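Workshop > Reviews > Automation Kits

Besetti two-arm bench kit: slow going so far
By Rhona MacKinnon | April
19 comments

The Besetti kit promises that anyone with a free weekend can have two arms doing simple lab chores. I've heard that pitch before. Mine took 53 hours to build, spread across evenings at our shared workshop, and a good part of that went on the wiring for the second arm.

The arms themselves are decent. The joints feel tight and the screws are all one size, a mercy I didn't expect at this price. The manual is another matter. It was clearly written for an older version, and the page on setting the zero position has you turn the shoulder the wrong way. Fedir Pavliuk caught that before I stripped a gear.

For a test I picked something I'd want done: lift a pipette off its stand, go to a tube, put the pipette back. We used colored water and whatever tubes the biology people would part with.
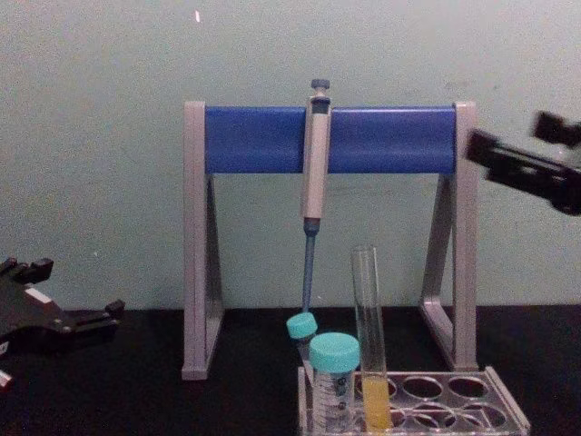 Pipette on its stand, yellow liquid in the glass tube, right gripper on the move.

The grippers are where I start to doubt the sales page. The fingers are blocky, fine for caps and anything with flat sides, less fine for a rounded handle. Over 200 tries I got a clean pickup a little more than half the time, and hanging the pipette back on the bar was worse. Software updates are supposed to help. Maybe so — I review what came in the box.

Clear plastic racks gave me trouble too. The add-on camera loses the edges against a black table, and I ended up putting masking tape along one side before each run. Shuzhen Tian says the Cao kit has the same problem, so I won't pin that one on Besetti alone.

Would I buy it again? For learning how two arms share a bench, possibly. For saving time at that bench, no. I can fill a tube by hand long before the left arm has made up its mind.

Score: 2 out of 5. I'll try the softer finger pads when they ship and update the score if they earn it.

Shares: 53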